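I finally sorted the paper side of my life this week and I have Feelings about it, so settle in, this is going to be a thread. (1/9)

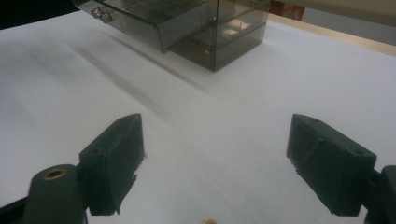
The little smoky drawers, one of them open, on the white table.

2/ Background: I've mailed letters to people for years. Pen pals, old neighbors, a cousin or two, a lady I met on a train who sends me pressed flowers every February. I love it. What I don't love is that I forget who I've answered, and then I find a letter under a cookbook and feel like a monster.

3/ So the first thing I did was put every unanswered letter in one pile. I was expecting a short stack. Reader, it was not short. One of them asked how my tomatoes were doing, and those tomatoes have been gone for two summers. I made tea and read the whole pile before I wrote a word, which took most of an evening, and I'd do it again tomorrow.

4/ My system now, if you can call it that: when a letter comes I write the date on the back of the envelope in pencil. When I answer, I put a check mark next to it. I tried a spreadsheet once and it made the whole thing feel like paying the water bill, so pencil it is.

5/ People always ask what I write about, because they think you need news. You don't! I wrote a page and a half to a friend about the bakery on my corner, Ramanauskas, changing the shape of their rye loaf. It used to be round and now it's long and I'm not over it. She wrote back two pages on the subject. We are both very happy.

6/ Paper talk, for those who came for paper talk. I've been using the Luline pads, the cream ones, 70 sheets to a pad. Fountain pen ink sits nicely on them and you can use both sides if you aren't heavy handed (I am heavy handed). I also tried Bokivine, and it's beautiful to touch, but my ink feathered all over the place and my sister-in-law thought I'd been crying on it.

7/ Envelopes are where I lost my head a bit. Fudex was clearing out plain white ones in a box of 600 and I bought the box. Six hundred envelopes! I'll be leaving them to somebody in my will. They do seal well though, and the flap doesn't taste like anything, and if you've licked as many envelopes as I have you'll know that's high praise.

8/ If you want to start and don't know how, pick 3 people and send each of them a postcard. A postcard only has room for a few lines, so you can't get scared of it. Tell them what you had for lunch, or what the dog next door is up to. And please don't open with "sorry I haven't written" — I've had so many letters that start that way and I have never once been mad at the person.

9/ Anyway, the pile is down to four and I'm doing another one tonight after the dishes. If you've got a favorite stamp right now, send me a picture, I'm almost out of the ones with the birds and I can't decide what to get next — the post office lady has been very patient with me.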